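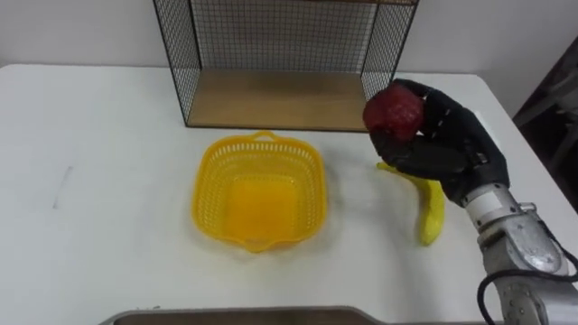

**Genotyping Core · Teaching Lab Group**

## 4. Pouring and running your check gel

By now you should have a strip of PCR tubes from section 3 sitting in the fridge. In this section we find out what's in them. I wrote these steps for the Zodell gel box because that's the one on the bench. If you end up with the older Dridex box, everything works the same except the lid, and I'll get to the lid.

Our fish line has a chunk cut out of one gene, so you're looking for two sizes. The unedited copy gives a band at 447 base pairs and the edited copy gives one at 167. A fish with one of each shows both. We use a 2% gel, a bit thick for some people's taste, but I like how well it holds the small band.

### What to get out first

- Agarose powder, the regular kind
- TAE buffer, already diluted to 1x (check the label, the 50x bottle looks very similar)
- Gel tray, comb and the two rubber end gates
- DNA stain, loading dye and ladder
- Hot mitts and safety glasses

### 4.1 Pouring

1. Weigh 1.2 g of agarose into the big flask. Yes, the big one! A small flask will boil over and you'll be scraping the microwave.
2. Add 60 mL of 1x TAE and swirl.
3. Microwave in short bursts, swirling in between, until you can't see any specks floating when you hold it up to the light. I usually need four or five bursts.
4. Let the flask cool until you can hold it comfortably through a glove.
5. Add the stain, in the amount written on the tube, and swirl gently. Bubbles are a pain later.
6. Push the end gates on, set the comb, and pour slowly from one corner. Chase any bubbles to the side with a clean tip.
7. Leave it alone until it turns cloudy and firm.

> **Caution:** Agarose can look perfectly calm and then boil up the second you move it. Wear the mitts, wear the glasses, and point the neck of the flask away from your face.

> **Note:** If the gates leak, run a little melted agarose along the seam with a pipette and let it set before you pour the rest. Lertchai Hemmin showed me that and I haven't lost a gel since.

### 4.2 Loading

1. Take off the gates and lower the tray into the box with the wells at the black (negative) end. DNA runs to red. I still say it out loud every time.
2. Cover the gel with 1x TAE, just past the top. Use buffer from the same batch you poured with.
3. Pull the comb straight up, slowly, with the buffer already over it. The wells tear much less that way.
4. Put ladder in the first well.
5. Load your samples in the order on your sheet, then the known unedited control, the known edited control, and the no-DNA control last.

Don't stab the bottom of the well. Rest your elbow on the bench, get the tip just under the surface of the buffer and over the opening, and let the dye sink in. If you blow out the last bit of air it'll lift your sample right back out (ask me how I know).

### 4.3 Running

1. Put the lid on, black to black and red to red. On the Dridex box the lid physically fits both ways around, so look at the colors before you press down.
2. Start the power supply on preset B and look for tiny bubbles coming off the wires. No bubbles means no current.
3. Check after a few minutes that the dye is moving toward red. If it's heading backward, stop, switch off and turn the tray.
4. Stop when the front dye is two-thirds of the way down.

> **Caution:** Switch off the supply and unplug both leads before you lift the lid. Every time, even for a quick peek.

### 4.4 Reading it

Look at the no-DNA lane first. If there's a band in it, don't score the rest, just go back to section 3 with fresh water and fresh primers. If the lane is clean, check that the two controls landed where they should against the ladder, and then score your fish.

A faint extra band above the 447 in a mixed fish is usually the two copies stuck to each other. Nour Khoury keeps a folder of those if you want to compare. Write "mixed" on the sheet and go on to section 5.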